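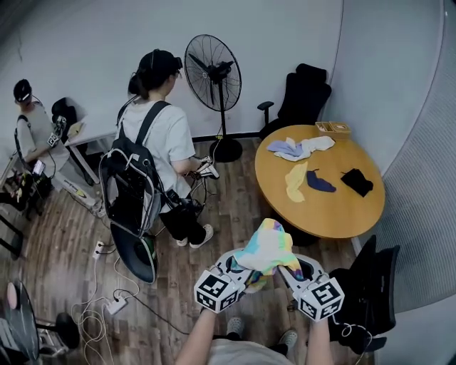 Norenov
Organizer, Tamuno sorting workshops

NOTES - laundry talk, keep it quick

Open on the table. Round, tan top, three socks out - pale yellow, navy, black. No two alike. Ask the room: who has a bag of singles at home? Wait for hands.

Navy vs black. Sort by a window, not at night. Tell the October story (6 wrong pairs, one drawer).

Then the tie-dye. Pastels - yellow, turquoise, pink. Crumpled cloth = shake it out frist, find two corners, THEN fold. Don't fold on your lap.

Small tray with compartments at the far edge of table. Say: get one. Buttons, pins, whatever comes out of pockets.

Singles bin at Clukum - 184 socks, 115 still waiting. Skip if short on time

Handout is by teh door. Questions, then break.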